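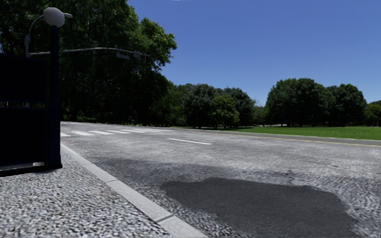 Kavitha Palaniappan told me they rub at the heel for two weeks and then you forget you have them on. Took me six days. So, the Vikton walking shoes, $124, bought in April when my old Gronero pair split. Sizing runs small, go up a half. Tongue slides left, always left, drives me nuts.

Grip is good. Cushoning is firm, maybe too firm if you're heavy — I'm not. Laces are junk, swapped them the first Friday.

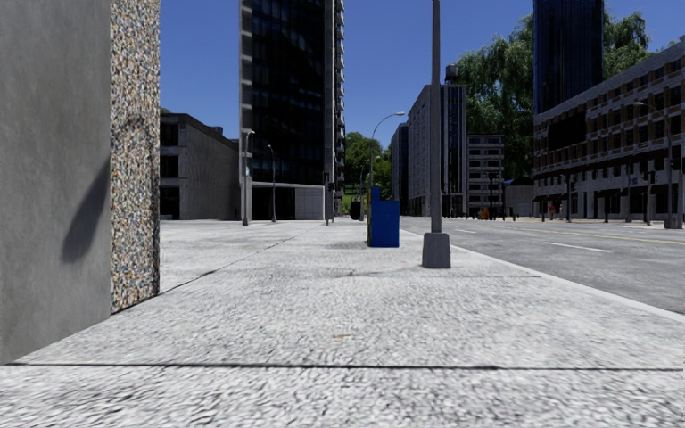 Nearly 700 miles now and the tread still has its edges, the insoles are flat as paper though. Put in Yaman ones, much better. Wide feet, try them on first, the toe box is narow. Would buy again at a lower price. Four stars.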